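Wuvel Pauses Bag Handling Cells After Gripper Fault

Friday, March 27, 2026

Wuvel has stopped work at two of its robotic bag handling cells after a gripper failed to open on command. No one was hurt. The fault was found by operator Naa Adjei during a normal shift, and she used the emergency stop at once.

The gripper stayed closed for 22 seconds after the release signal was sent. In this time the arm began its return move and pulled the bag with it. Our rules say that the arm must not move before the fingers are confirmed open, so we treat this as a safety matter and not only as a technical one.

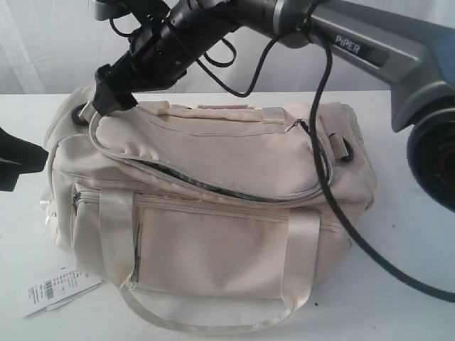
Our first checks point to the release signal. The control software, supplied by Ferkevent, accepted an old reading from the finger sensor and allowed the arm to go on. Soft goods make such an error harder to notice. When the fingers pinch the fabric near the end of a duffel bag, close to a metal ring, the cloth folds and gives way, and the motor feels very little load. Long straps that lie loose on the table are a second concern, and we are now testing how they behave near the arm's cables.

"We should have caught this in January, when the sensor was last adjusted," said Larysa Kushnir, head of safety at Wuvel. "I apologise to our operators and to our customers for the delay."

A team led by Rostyslav Ivanyshyn will repeat the release test 105 times at each cell before work starts again. Until then, bags are sorted by hand at the Zakton site. Deliveries may be late by up to 40 hours – customers with urgent orders will be called directly.

Customers who use the same software version are asked to keep their cells switched off and to wait for the corrected one.

Media contact: Oksana Panasiuk, Wuvel press office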